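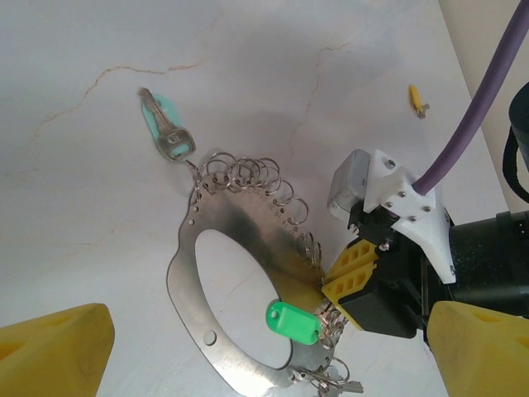

10월, 오전 8시 40분. 관리실 업무 일지를 겸하여 기록한다.

금일부터 Trosement 별관의 열쇠 정비를 시작하였다. 전임 담당자 Krešimir Janevski 씨로부터 인수한 대장에는 열쇠 388개가 등재되어 있으나, 호실 변경 이후의 내역이 반영되지 않은 면이 여럿이다. 오전에는 대장 정리를 미루고 현물 확인부터 착수하기로 하였다.

스테인리스 열쇠 정리판은 종전대로 사용한다. 판 가장자리를 따라 작은 구멍이 줄지어 있고 그 곁에 번호가 새겨져 있으나 각인이 희미하여 읽는 데 시간이 걸린다. 고리가 한쪽에 몰려 서로 겹치므로 하나를 빼려면 옆의 것을 함께 밀어야 한다. Ankica Vidmar 주임은 판을 하나 더 구입하여 층별로 나누자는 의견을 내었다. 타당한 의견으로 판단되어 Miker 상사에 견적을 의뢰하였다. 회신은 아직 없다.

오전 11시, 민트색 꼬리표가 달린 열쇠를 따로 분류하였다. 대장상 민트색은 2층 자료실 계통이며, 밝은 녹색은 외부 출입문 계통이다. 노란색은 대장에 항목이 없다. Janevski 씨에게 전화로 문의하였더니 노란색은 Grgić 사가 입주해 있던 시기의 임시 표식이라고 답하였다. 해당 표식은 금년 중 폐지하는 것으로 하고, 그때까지는 별도 봉투에 보관한다.

점심 이후 Pieter Declercq 과장이 방문하여 41호실 열쇠의 대여 기록을 열람하였다. 반납일이 공란으로 남아 있음을 지적받았다. 본인이 기재를 누락한 것이 맞으므로 즉시 보완하고 서명을 받았다. 향후 대여자와 담당자가 같은 자리에서 반납란에 함께 서명하도록 양식을 고치기로 하였다. 새 양식의 초안은 Tihomir Jurić 씨가 맡는다.

오후 3시 20분까지 대조를 마친 것은 81개이다. 그중 2개는 대장의 번호와 열쇠에 찍힌 번호가 일치하지 않아 현장에서 직접 문을 열어 보았다. 하나는 지하 창고의 것이었고, 나머지 하나는 맞는 문을 찾지 못하였다. 복도 끝 청소도구함과 옥상 계단문에도 넣어 보았으나 돌아가지 않았다. 내일 Stojan Vasić 씨와 함께 서쪽 동을 다시 확인한다.

퇴근 전 정리판을 캐비닛에 넣고 잠금 상태를 점검하였다. 책상 위 작업 구역은 흰 대리석 무늬라 작은 꼬리표를 찾기에는 좋으나 열쇠를 놓을 때마다 소리가 크다. 옆 사무실의 Vidmar 주임도 같은 말을 하였다. 깔개를 하나 신청해 두었다.

내일 할 일. 고리가 벌어진 것은 Womia 상점에서 새것으로 교환한다. 꼬리표의 글씨가 지워진 것은 다시 쓴다. 자료실 예비 열쇠의 보관 위치를 과장에게 문의한다. 견적 회신이 없으면 오전 중에 다시 전화한다.

오후 6시 5분, 관리실 소등.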